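Write the rule for the kitchen you have

In my work I read many safety rules for robot arms in home kitchens, and most of them are written for an empty table. The Skenwood guide, which our group in Gumau follows, has 107 points. Only 2 of them speak about the things that stand near the arm.

I think this is the wrong balance. A door or a drawer has a handle, and the fingers must come very close to it before they can do anything useful. A rule such as "keep clear of all fixtures" cannot be obeyed there.
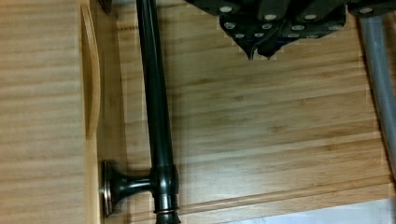
Fingertips beside a bronze bar handle.

A better rule would name the distance, the speed and the person who may stop the arm. It would also say what may stay on the counter during work. Our own counter is full, as in any family kitchen, and I do not want it cleared – a test on a bare surface teaches us little about homes. 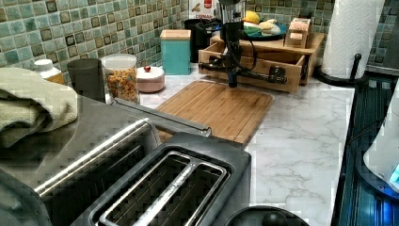
What I would ask for

First, the list of objects should be written before the arm is switched on. Second, every cable should have a fixed path, and somebody should check it by hand.

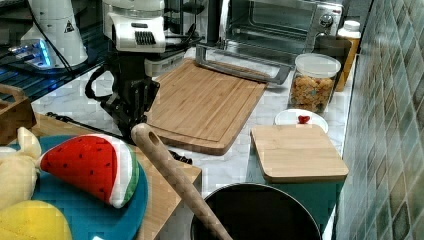 I have written checklists for 4 years, and my early ones were too long to be read. People signed them at the door. Now I begin with what reaches out into the space of the arm, for example the long handle of a wooden spoon standing out of a pot, and only after this I come to the general points. The Trullwood checklist does it in the same order, and I hope that the next Skenwood guide will follow.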